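About Mollholm

Mollholm makes and repairs altar linens, stoles and plain vestments for parishes. We have 10 people on the payroll and one long cutting table, and we have been asked many times to write something warmer than that. We would prefer to tell you what we do and what we doubt.

We doubt, first of all, most of what gets said about church textiles by people selling them. You will read that a certain weave is "monastic," or that a pattern is "ancient," and when you ask which monastery or how ancient, the answer tends to wander off. Some of our own older catalogs did this too. Our first one called a chasuble shape medieval on the strength of a single engraving in a secondhand book. We have taken that word out and have not found a better one, so the listing now gives the measurements.

We also doubt the idea that expensive means reverent. A parish with a good iron and three sound purificators is better off than a parish with a drawer full of gold thread that can't be washed. If you write to us wanting the second kind of drawer, we will sell it to you, but expect a phone call first.

Flundari is our repair bench. It used to be a separate shop and it still answers its own phone. Pieces come in with wax, wine, rust from old pins, and now and then the remains of somebody's earlier repair done in fishing line. We return more of them untouched than you might guess. Silk that has shattered along the folds can be backed and framed, but it can't be worn, and we won't take money to pretend it can.
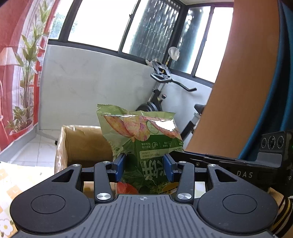 Ronaldo Abella
Head of Workroom

I was asked to add a few paragraphs on how we choose cloth, and I'll keep them short, having thrown out two long versions.

We buy linen from two mills and test every bolt ourselves. A sample is washed, pressed wet, washed again and measured. Shrinkage is the thing the mills are most cheerful about and the thing I believe least. A corporal that started out square and comes back from the laundry as a slight diamond is no use at the altar, and the sacristan will be the one who hears about it.

I am often sent articles claiming that blended fabrics now behave exactly like linen. I have tried them. They press nicely and then hold a stain at the crease. Maybe that will change. Until I see it in our own sink, we use pure linen for anything that touches the vessels, and we label blends as blends everywhere else.

Embroidery is Thoa Lâm's department. She keeps 88 thread colors on the wall and thinks 68 of them are unnecessary for liturgical work. Four reds, she says, and one of them is a mistake.

Ordering

Stock linens usually ship within a week. Vestments made to measure take longer, and anything wanted for Easter should reach us by February. Lovely Padilla handles new orders and Ariel Dela Peña handles repairs. We don't offer blessings, certificates of authenticity or a loyalty program, all of which have been requested.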